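From the Ukbridge Neighbors newsletter, 22 April 2024

Clearing out the drawers, gently

Spring has us all opening drawers we'd rather leave shut, and Stamatia Sotiropoulos has kindly been sharing how she goes about it. She starts with the small things, the buttons and keys and old jewelry, and she gives herself one song on the radio for each drawer (she does admit to playing the long ones!). 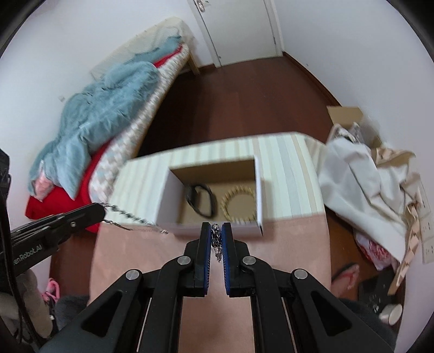
A silver chain and an open cardboard box.

Anything you haven't missed since last August can probably go to the swap shelf at Priment, which is open until 12 most mornings and is always glad of visitors. Do bring a bag, and do stay for coffee if Sotiris Politis is in, as he loves the company.
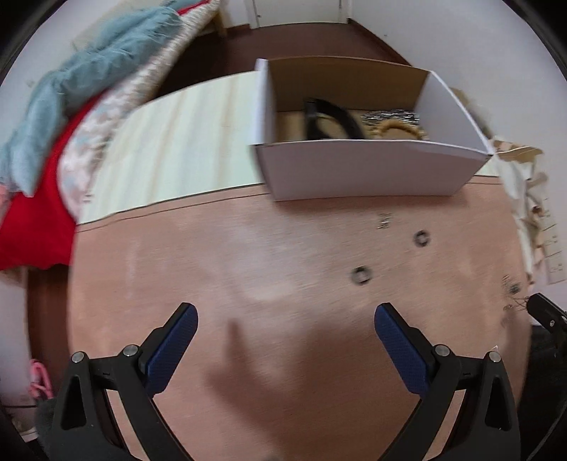

Bare wood, with a few scuffs.

Next month we move on to closets, so wish us luck!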